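4.2 The table between uses

We had not planned to write a section on tables. When we began visiting households for the Lacson study our attention was on the containers themselves, the jars and tins and tubs in which people keep their dry goods, and on the small decisions that settle whether a thing goes back in the cupboard or stays out. The table was simply where we put our notebooks down. By the end of the first round of visits, though, so many of our notes began with the words "on the table" that it seemed foolish to go on treating it as background, and we went back through all 98 household records with the tabletop as our starting point.

What follows draws on those records and on the 249 short entries that people wrote for us in their kitchen diaries, mostly in the evening and mostly in a hurry. We have kept their spelling tidy and their wording as it was. The diaries were never meant to be complete, and several households gave up on them after a few days (one returned hers with a shopping list in the back, which we read with great interest and then posted home to her).

The first thing to say is that people talk about a clear table as if it were the natural state of the thing, to which it returns when everyone behaves, and yet very few of them described having one for more than an hour or two at a stretch. "It's clear when we've had people round," wrote one participant, "and then it's clear until the post comes." Another told us that her table was clear at that very moment, while moving a fruit bowl, a pair of glasses and a school letter to one end so that we could sit down. We do not think she was fibbing. For her, as for a good many others, clear meant that there was room to do the next job, and the things at the edge did not count against it.

We came to call these edge things the margin, a plain word that our participants took up quite happily once they had heard it. The margin is where items wait. Some have been brought out for a purpose and are due to go back, some have no other home, and some are there because the cupboard door is awkward or the shelf is too high for whoever happens to be putting away. In homes with a pale table the margin seemed to trouble people more. Marks show on white, and several diary writers mentioned wiping round the jars without moving them, a habit they admitted to with varying degrees of shame. We did the same in our own project kitchen at Sternum House, and Figure 7 was taken on the table there.

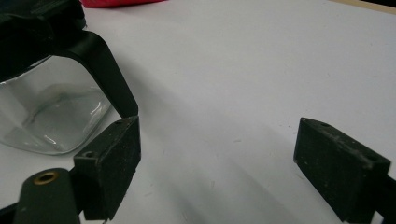
Figure 7. A clear glass jar with a black lid and curved black handle, standing on the white tabletop, with a wide stretch of open surface in front. Faint grey specks and smudges can be made out on the white.

The lidded jar deserves a paragraph of its own, for it turned up in the margin more often than any other container we recorded. We had supposed that a jar with a handle would be put away more readily than one without, being easier to lift, and we said as much in our first project note. The diaries persuaded us otherwise. A handle makes a jar pleasant to reach for, and people leave within reach the things they find pleasant to reach for. One participant, who kept her oats in such a jar, had bought it so that it would live on the shelf beside the tea, and wrote some days later: "Still on the table. I think it lives here now and I have stopped arguing." Others spoke of the awkward width a handle adds, and of turning a jar this way and that to make the cupboard door close over it. In a narrow cupboard the handle has to point somewhere, and there is usually a packet of something already standing in the place it wants to go.

Clear glass matters too, although in a quieter way. People like to see how much is left. In the kitchens that used the Titaron shelving units, which have solid doors, we found more glass jars standing out on tables and worktops than in the kitchens with open Drirnex racks, where the same sort of jar could be looked at in its proper place. We would not lean too hard on this comparison, as the two groups of homes differed in other respects (the Drirnex kitchens were on the whole smaller, and one of them was being painted at the time of our visit). Still, it fits with what the diaries tell us about checking. A jar that can be checked at a glance from the doorway saves its owner a walk across the room, and on a busy morning that small saving is enough to keep it out.

Then there is the matter of wiping. We asked everyone to note when they cleaned the table and with what, and 86 of the 98 households managed to do so at least once. The answers were wonderfully various. Some people wipe after every meal, some wipe before a meal and never after, and some wipe only when the light comes in low during the afternoon and shows them what is there. Pale tabletops get more frequent attention than dark ones in our records, and their owners are also the less satisfied with the result, which will surprise no one who has lived with one. The word "smudge" appears in the diaries far more often than the word "dirt". People seemed to feel that a smudge was a fair thing for a table to have and that dirt was a judgement on the household, and they chose between the two with some care.

It was in wiping that the margin made itself most felt. A table with everything gathered at one end can be cleaned in a few strokes across the open part, and the open part is then declared done. The strip beneath and between the jars is left for another day. When we asked how often that other day arrived, most people laughed, and a few went and lifted something up to have a look. A participant in one of the larger homes had worked out a rather good arrangement in which the margin moved to the opposite end of the table each time she cleaned, so that both ends had their turn. She had learnt it from her mother, who did the same with the furniture in the front room.

We should mention the limits of all this. Our visits fell mostly in November, when people are indoors and tables are well used, and we would expect the margin to look different in a season when the back door stands open. The households came to us through a mailing that reached 160 addresses, and those who replied were perhaps fonder of talking about their kitchens than most. We also sat at nearly every table we recorded, and a table that is about to be sat at by strangers with notebooks has very likely been tidied first, whatever its owner may say. Where we could, we checked our own notes against the diary entries for the days on either side, and the margin was generally fuller in the diaries.

In the next section we follow the jars as far as the cupboard and look at what happens at the door.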